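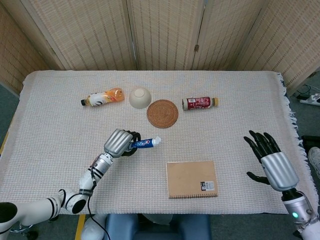
raimo_k
Comparing the five-finger hands against our old parallel jaws, same arm, same Hirnine controller. Grip current limit is 435 mA on both. The toothpaste tube is the awkward one: the left hand curls its fingers round it and holds it level just over the cloth, but the jaws dent it at that limit. Of 11 tube picks, the hand managed 9.

mundville_tom
Eleven is a small sample. What did the jaws score on the bottles?

raimo_k
All of them. I'll repeat on Wednesday with more runs.

p_ostler
Then I'd keep the jaws and lower the limit. Carretero pads cure most of the denting.

raimo_k
Tried the pads. They catch on the knitted cloth.

mundville_tom
Change the cloth, then. Latency?

raimo_k
95 ms, hand only.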